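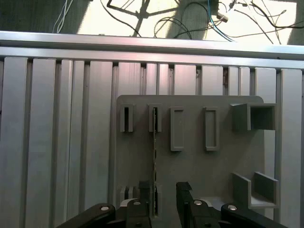 Cables on the floor behind an aluminium rail.

Warkovham Design Circle
Minutes of the general meeting, April 6, 2026

I'm on minutes again, so you get my version, and if I've mangled anything please tell me before the May meeting and I'll fix it (last time I spelled our own sponsor wrong). Good turnout for a public holiday! Apologies were read and the previous minutes went through without changes, apart from the sponsor.

1. Spring talks evening

Nearly the whole first hour went on this. We've got the upstairs hall at the Wikemthorpe library, and both speakers have said yes: one on lettering for shopfronts, the other on packaging for small food producers. We talked for ages about whether two talks is enough for a night out. A few people wanted a third, shorter one, and I was in that camp until somebody reminded me how late we finished in the fall, with half the room eyeing the last bus. Two talks it is, with a proper break in the middle and the questions held to the end.

Tickets: members free, guests pay at the door, students free if they bring a card. There was some grumbling about the guest price but it stays where it was.

Agreed: two talks, doors at half past six. I'll do the listing.

2. Poster

Three drafts were pinned up. The all-type one in dark green won easily, although I still have a soft spot for the one with the folded paper. The colour needs another look, as the orange on the proof came out more like tomato soup. We're printing through Hernine again, who quoted $484 for the full run, folding included. Some debate over whether we need a full run at all when most people hear about us by email, but the café windows in Warkovham do bring in new faces, so we voted and it passed.

Agreed: go with the green one, new proof before anything is printed.

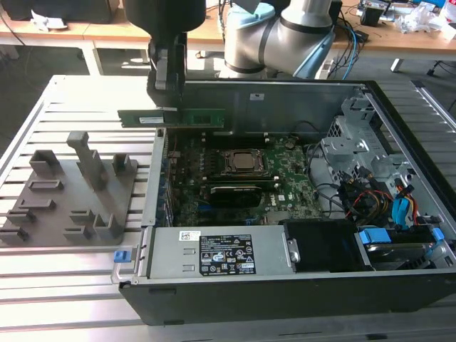 Colleen Abernathy

3. Money

The account stands at $2521 after the hall deposit. That's healthier than I expected. It has to cover the poster, travel for the lettering speaker and the projector rental, and there should be a bit left for the fall. A suggestion to spend the leftover on tote bags got a very mixed reception (I have five tote bags at home and I suspect I'm not alone). Parked until May.

4. Membership

We have 46 paid-up members. Renewals went out a little late this year and that was me, sorry. If you haven't had yours, look in your junk folder first and then write to me. We also talked about a cheaper rate for people in their first year out of school. Everybody liked the idea and we got well and truly stuck on how to word it, so I'm bringing two versions next time.

5. Sima award

Sima has asked us to put forward work by members for its regional award again. Last year we left it to the final week and it showed. This time we want entries in by the middle of May, each with one page of text and no more than six images. Yes, unfinished work counts if there's enough to look at. There was a long detour about whether web projects should be sent as screen captures or links, and we landed on both.

Agreed: call for entries goes out with these minutes.

6. Anything else

The lending shelf is missing the big book on grids, the one with the red spine. If it's on your desk, please bring it back! Also, the heating in our usual room is being looked at, so wear a sweater next month.

Next meeting is in May, same room, and I'll send the date as soon as the library confirms it. Somebody else is on cookies.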